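Paper rope basket

A paper rope basket is a household storage container woven from cord that has been made by twisting strips of paper. It is usually open at the top, often rectangular, and sold for use on shelves, tables and in cupboards. The material also goes under the names paper cord, twisted paper and, less accurately, "paper rattan". Claims about its strength, age and environmental merits are common in shop listings and should be read with some care.

Material

Paper rope is made by pulling a strip of paper through a twisting head until it forms a firm strand. Two or more strands may then be twisted together. Some makers add a thin wire to the core so that the rope holds a bend, and a basket described as "all paper" may still have wire in its stakes or a metal frame under the rim. The label does not always say so.

Colour is normally put into the paper before twisting. Muted greens, greys and browns have been widely sold, generally under names such as sage, stone or oat. These names have no fixed meaning, and two baskets sold as sage by different shops may not match. Fading in strong sunlight is often reported by owners, though how quickly it happens depends on the dye and few sellers publish any test.

Twisted paper is easily confused with seagrass, cotton cord and plastic made to look like either. A photograph is a poor guide. The usual advice is to look at a cut end, where paper can be unrolled into a flat strip, but on a finished basket the ends are tucked away and the buyer is left to trust the label.

Construction

Most examples follow the ordinary method of stake and strand weaving. Upright stakes are fixed to a base, and rows of rope are passed in front of and behind them by turns. Pushing each row down against the last gives the ribbed wall that people tend to associate with the type. Rectangular baskets are commonly woven over a block or a frame, as corners are harder to keep true than a round wall.

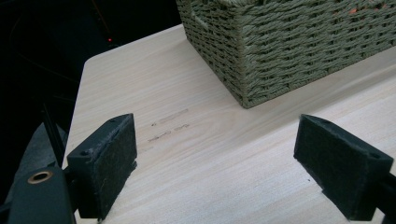

A tight weave is generally taken as a sign of quality. There is something in this, as a loose wall sags sooner, but the base matters at least as much and gets far less attention. A base woven without support will bow once the basket is lifted full. Even a close weave leaves gaps, so small items such as pins, beads and loose change are better kept in a lined basket or in a tin.

The Darnura pattern

One rectangular form is known in the trade as the Darnura, after the market town of that name. According to the catalogue of Fesow, the firm that sold it, the pattern was an old local one, handed down among weavers in the Trarna valley. No basket of this kind has been traced from before the firm's first catalogue, and the valley's older work, so far as it survives, is in willow and mostly round. The story may rest on a real craft, but the link to paper rope looks like the work of a sales department.

Fesow gave the number of finished pieces in its first season as 932. The figure has been repeated in later accounts, always from the same catalogue. Whether it counted baskets or sets of baskets is not clear.

Load and wear

Sellers seldom state a safe load. A rival maker, Bitar, advertised its medium basket as able to hold 7 kilograms, without saying whether this meant standing on a table or being carried by the rim. The difference is a large one. On a flat surface the table does most of the work, while a lifted basket puts its weight on the points where the stakes meet the base.

Damp is the main weakness. Paper rope softens when wet and may dry out of shape, and coatings sold as "water resistant" slow this down but do not stop it. Bathroom use is often suggested in advertising, a curious choice for a paper product. Dusting with a dry brush is the safest form of cleaning. Wiping with a barely damp cloth is widely recommended too - dyed rope should be tried on a hidden spot first.

Environmental claims

Paper rope baskets are frequently sold as recyclable or compostable. Plain paper rope may well be. Dyes, coatings, glue and wire all complicate the matter, and a mixed item of this sort may be refused by a local paper collection. Bitar's leaflet put the recycled content of its rope at 60 per cent but gave no source for the pulp and no date for the figure.

See also

Basket weaving
Paper cord
Seagrass
Storage box

Page last changed 2022-09-11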